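Section 4: Clearing the table and filling the carry basket

By now you'll have the Stistix label cards out of their sleeve and you'll know which room you're starting in. I always start with the coffee table because it's low, I can sit down to it, and it collects everything. If yours is as scratched as mine, don't fret about it, we're not polishing anything until Section 6.

Before you start
Move any glasses well to the back of the table. I like a drink of water while I'm sorting, and I've soaked a whole set of labels that way (they don't recover!).

1. Put bits of tissue and wrappers at one end of the table. One little heap, binned at the end.

2. Lay small flat things down singly in front of you - cards, packets, anything that could slide under something bigger and vanish for a month.

3. Use both hands for anything with a tab or a flap. Hold one end still, work the other end with your fingertips, and go slowly. I used to rip at them and ended up with half a packet and a lot of sticky tape. 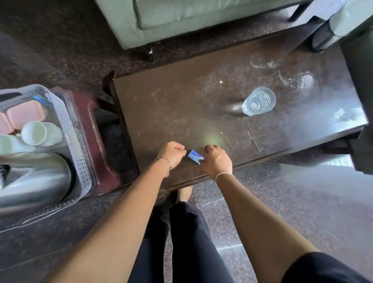 4. Write the label before you put the thing away. Room first, then what it is. The Dönmez pens that come in the larger set are fine for this, but give the ink around 50 seconds or it'll smear on your thumb.

Note: if you bought the 32-label set, keep it for boxes and bags. Loose bits can share a bag and a label.

Filling the basket

5. Stand the basket on the floor next to the table. You want to be reaching down into it. I tried it on my lap once and it was a very silly five minutes.

6. Kettle first, if one's coming with you. Empty it, let it cool completely and unplug it from its base before it goes anywhere near the basket. Keep it towards one side, with the handle out over the rim if it won't fit inside.

7. Soft things go in beside it. Press them down with a flat hand and hang on to the rim with the other, otherwise the basket skates off across a smooth floor.

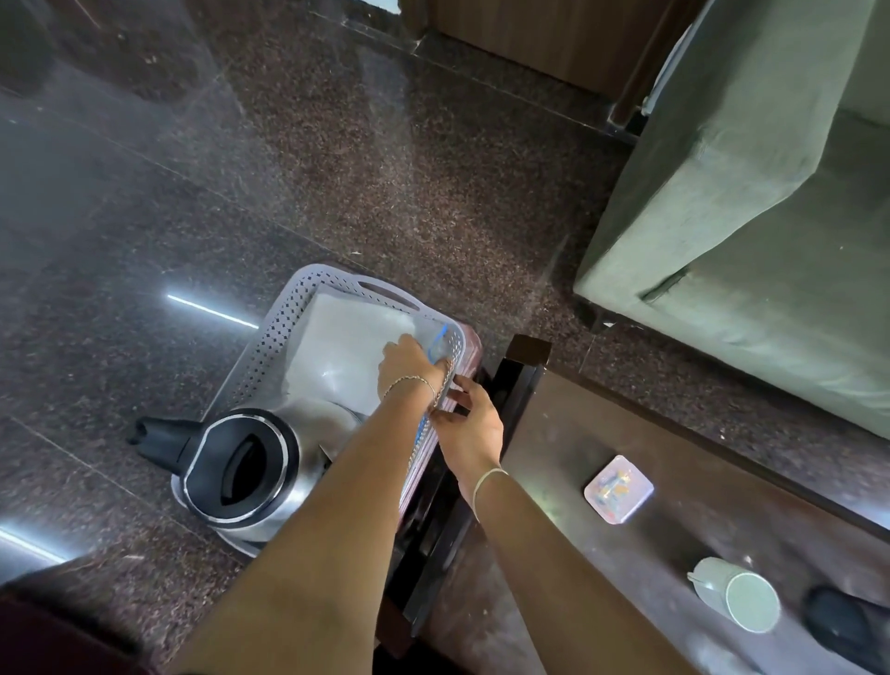 Step 7: one hand flat on top, the other on the rim.

8. Give the kettle a gentle wiggle. If it rocks, tuck a tea towel down the gap and try again.

Caution: don't lift the basket by a kettle handle that's sticking out, however handy it looks. Use the basket's own handles, and bend your knees.

9. Tick the basket off on your Killetti room sheet. I write what's in it on the back as well, in pencil, so I can rub it out and use the sheet again in May when I do the whole lot over.

If the basket's too heavy to lift comfortably, take the kettle out and make two trips. Then carry on to Section 5, which is the kitchen drawers.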